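Reading time: 1 min

4.2 Open-day demonstration

1. Clear visitors to the rail and start the Gendari hand in slow mode. Begin with bottles.
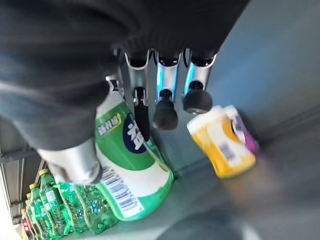

Štefánia Krajčí asks that bottles be tried before bags at every session - her groups had trouble following it the other way round.

2. Go on to chips. Set the grip to 20 and keep the fingers on the upper edge of the package.
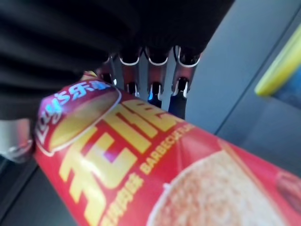
3. Finish with cloth. Load program 519.

CAUTION: Keep feet off the carpet while the arm is live.

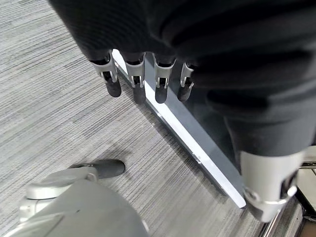

Questions usually come at this point, so leave the arm powered and hold it in pause. If someone asks why cloth is last, point to the black fabric between the thumb and fingers. Log the run before Tuesday.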